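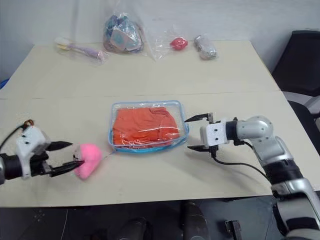

Public demonstrations of automation have become a matter of institutional habit, and it is reasonable to ask what they are for. The open day held by Jikix at its Balgate site in March drew about 20 visitors to each session, most of them from local employers and colleges. The subject was the handling of small, soft goods, a part of warehouse work that machines have long done badly. A fluffy pink plush held between two black fingers, over a pale table with a zippered pouch in the middle and bagged items along the back, is a modest thing to put before the public. It was, in our view, the right thing to put before them.

Larger displays tend to hide the difficulty. A visitor who watches a steel part being moved at speed learns that the machine is strong and fast, and goes home with an opinion formed before arrival. Soft goods and clear plastic bags are another matter. They fold, slip and catch the light, and a person who packs them for a living will know at once where the trouble lies. Several of the visitors did such work, and their questions were better than those on the printed sheet.

We have two reservations. The first concerns time. Sessions lasted 16 minutes, and the discussion that should have followed was given up to a talk on the Dondeck programme, with its 3,761 logged trials. A total of that kind means little to an audience which has not been told what was counted as a success – the talk did not say.

The second concerns staff. Employers were invited by letter, but their packing teams were left to hear of the day by chance. If Jikix holds the event again, the letter should be addressed to both, and a longer session should be kept for those whose work is under discussion.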